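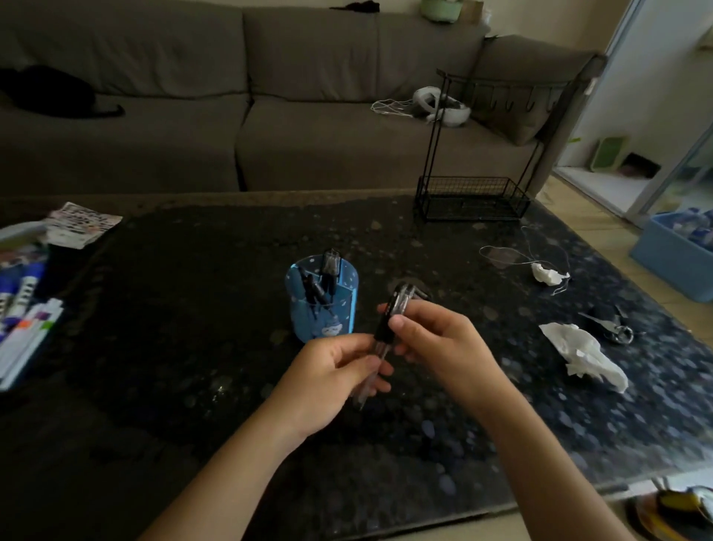
Notes for the handwriting talk, 9 Oct 2018. Version for the Gisitz library evening, so a mixed crowd, folding chairs, no mic. Speak up! Water on the left side this time.

## Opening

Hi everybody, thanks for coming out. Quick show of hands before I say a word about myself. Who wrote something by hand today? Anything counts, a grocery list, a check, your name on a form at the dentist.

(Wait. Let them look around at each other.)

Okay, and who wrote a whole page? One full page, top to bottom?

(Usually a lot of hands go down here. If they don't, say "well, you can all go home then" and keep moving.)

I was a hands-down person for most of my adult life. I worked in an office at Unance for a long time and I typed all day, and then I came home and typed some more, and the only thing I ever wrote with a pen was my signature, which had turned into a kind of wave with a bump in it. Then my aunt moved to a place out past Fehr where the phone signal is terrible, and she told me that if I wanted to keep in touch I could write her a letter like a normal person.

So I sat down and wrote her a letter. It took me most of an evening. My hand hurt, I ran out of things to say halfway down the page, and when I read it back I couldn't make out two of my own words. I mailed it anyway.

She wrote back with corrections. (Pause, they laugh here or they don't.)

## What I want to cover

- how I got my handwriting back to where people can read it
- what to write with and on, short, I promise
- writing letters when you think you have no news
- the practice sheet, which we'll do together at the end

## Getting it back

I figured I'd have to learn all over again, like a kid, with the dotted lines and everything. I even bought the dotted-line paper. What helped me a lot more was slowing down. I write at half the speed I want to write at, and my letters come out twice as good.

The second thing was size. My writing had gotten tiny and mashed together. I made it bigger, big enough that I felt a little silly, and my aunt said it was the first letter she'd read without her good glasses.

Third thing, and I want to spend a minute here: pick three letters of the alphabet. Only three. Everybody has three that give them trouble. Mine were r, n and s. My r looked like a v, my n looked like a u, and my s was a straight line with ambitions. I worked on those for five minutes in the morning with my coffee and left the rest alone.

(Draw the bad r on the board. Draw the good r. Draw the bad r again, bigger.)

Somebody is going to ask about cursive versus print. I mix them. I always have - I join up the letters that want to be joined and lift the pen for the ones that don't. I was told in school that this was wrong and I've decided to stop worrying about it. If you love full cursive, with the loops and the capital Q that looks like a 2, go for it, I think it's gorgeous and I can't do it.

About posture. I'm not going to lecture. Put both feet on the floor if you can and turn the paper a bit. If you're left-handed turn it the other way, and forgive me, I'm right-handed and you know more about this than I do. If your hand cramps, you're squeezing. I squeeze when I'm tired, so I stopped writing late at night.

How long did it take? I kept all my practice in one cheap notebook from November on, and by the time I hit page 97 I could read every word on it. I'll pass the notebook around. Please look at page one and then at 97, and please don't read the middle, there's a long complaint about my neighbors in there.

(Hand it to the front row, left side. Get it back this time!!)

## Pens and paper

I get more questions on this than on anything else, so let me give you my very boring opinion. Use a pen you can replace at the drugstore. I had a beautiful fountain pen for a while and I was so scared of losing it that I never took it out of the house.

What I look for is pretty simple. It should start writing the second it touches the paper. It should be a little fatter than you think. And I like a clear barrel so I can see how much ink I've got left, after running out in the middle of a birthday card once and finishing "many happy returns" in pencil.

Keep your pens out where you can see them. If they're in a drawer, you'll open your laptop. A cup, a jar, a holder with sections, whatever you have, on the table where you sit down in the evening. The cups get full of dead ones, so go through them now and then and scribble with every pen. Toss the ones that skip. I don't know why we all put the dead pen back in the cup, I did it for years.

Paper: anything smooth. The Nuveo pads they sell at the copy place are fine and they tear off clean. Thin paper shows through if you write on both sides, so I use one side for letters and both for lists. Lined is fine too. I slip a lined sheet underneath a plain one and follow the lines through it, which makes me look a lot neater than I am.

(If somebody asks about erasable pens: they're fine for crosswords. Don't leave that letter in a hot car.)

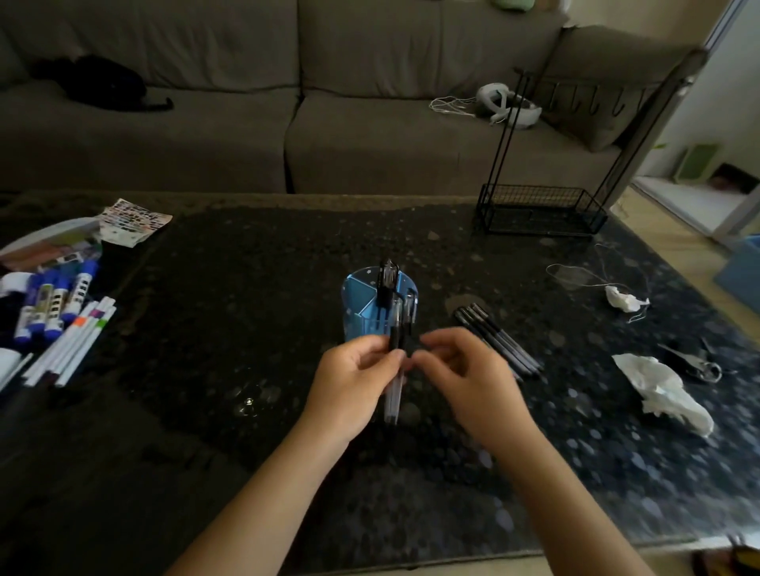

## Writing when you have no news

Okay, this is the part I care about most, so slow down here.

People tell me they'd love to write letters but nothing ever happens to them. Nothing happens to me either! I've now written 200 letters and I'd say four of them had any news in them. The rest are about soup. They're about the noise the radiator makes, or what was on sale, or a dog I saw wearing a raincoat outside the bank.

My aunt's letters are the same. She'll do a whole page on the mail truck getting stuck at the bottom of her road. I've never met the driver and I could tell you how he takes his coffee.

So my trick is to start with what's going on right where I'm sitting. "It's raining and I have the window open." Then whatever comes after that. I don't plan it. If I get stuck I answer something from the last letter I got, which is also polite, and I forgot to do it for the first few months and got told about it.

Length: one page is a letter. A postcard is a letter. Half a page with a newspaper clipping folded up in it is a great letter. You don't have to fill the thing.

And mistakes, cross them out. One line through, keep going. I used to start over every time and I had a wastebasket full of "Dear Aunt" with nothing after it.

(Read the soup letter here if we're ahead of time. Skip it if it's past the half hour. It runs long and I always add bits.)

## A word on kids and grandkids

Keep this short, the parents in the room get nervous. I'm not a teacher. All I can tell you is that kids love getting mail with their own name on the envelope. If you write to a kid, print, write big, and ask one question they can answer in one word. You may get one word back. Put it on the fridge.

## Practice sheet

Pass out the sheets and the pens. Everybody gets one sheet, extras on the side table.

1. Write your name the way you normally sign it.
2. Write it again at half speed.
3. Write the alphabet in small letters and circle your three troublemakers.
4. Do one line of each. Only one line.
5. Turn it over and write three sentences to somebody you haven't talked to in a while. Start with the weather if you want.

Give them a good ten minutes and don't talk through it. I always want to talk through it. Walk around, but don't read over shoulders.

When they're done, mention that I have envelopes and stamps by the door and they can take one of each. Last time at Fehr I ran out of stamps, so bring two rolls.

## Questions

- "My hands shake." Fatter pen, bigger letters, and rest your whole forearm on the table. Mail it shaky.
- "Do people write back?" Some do. My aunt does. My brother sends a text that says "got it."
- "How many words a day?" I don't count. Someone told me 1000 and I laughed out loud.
- "Isn't this slow?" Yes.

Thank the library, help stack the chairs, get the notebook back from whoever has it.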